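Home Energy Listeners wanted, Skallodthorpe

Do you like talking to people about their homes? We're looking for 50 residents to join the Clerlow project and help their neighbors find out where their heat is going!

You'll visit households on your own street, borrow a thermal meter from our Mikent library, and go through a short survey with whoever lives there. Each visit takes an hour or so, and you'll always go out in teams of 2. We already have 354 homes signed up and we want to reach 600 by June – so there's plenty to do.
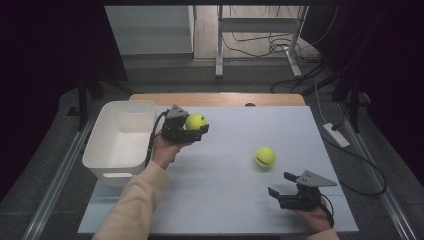

Máté Magyar joined us last winter and says he knew nothing at all about insulation when he started, but by his third visit he was explaining draft strips to his own landlord. Training is free and runs over two evenings, with supper (vegetarian, and there's always too much of it).

You don't need a science background or a car. You do need to be 18 or over and able to give us four visits a month. We pay travel costs and a small thank-you for every finished survey.

To apply, pick up a form at the Chauhan Street library or write to the Clerlow team with a few lines about yourself. Training starts in October 2026.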